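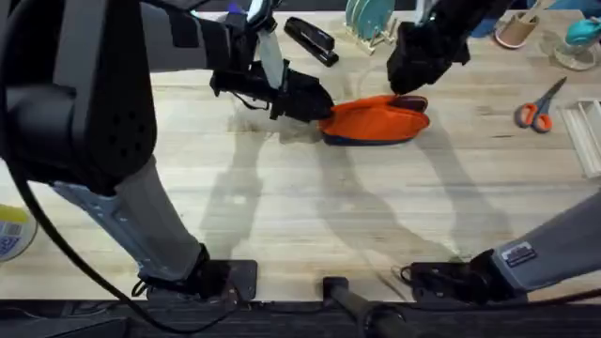

Two Arms, One Table: An Open Day at Osley

Muireann Mac Giolla doesn't trust demonstrations, and she told her hosts so at the door. She buys equipment for Marín, a packing firm with 55 people on the floor, and has sat through plenty of them.

"They pick the table, they pick the objects," she said. "I want to see it on my table, with my junk."

Abilio Sotomayor, who showed visitors around, didn't argue. "It's slow and it's fussy," he said. "Soft things are hard. Cloth never sits the same way twice."

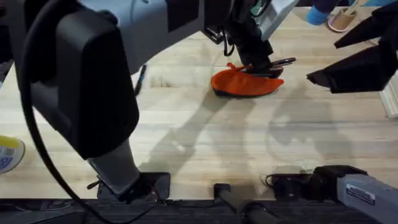 Mac Giolla asked what happens when a grip goes wrong. Someone steps in, Sotomayor said. How often? He wouldn't give a number. She wrote that down.

"Two arms to handle something my nephew could pick up with one hand," she said. "What am I paying for?"

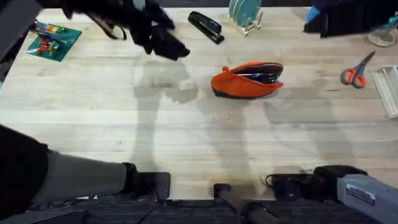

Sotomayor said the price isn't set, and that Osley won't sell before September. Mac Giolla asked to come back then, with a box of her own things. He said yes, after a pause.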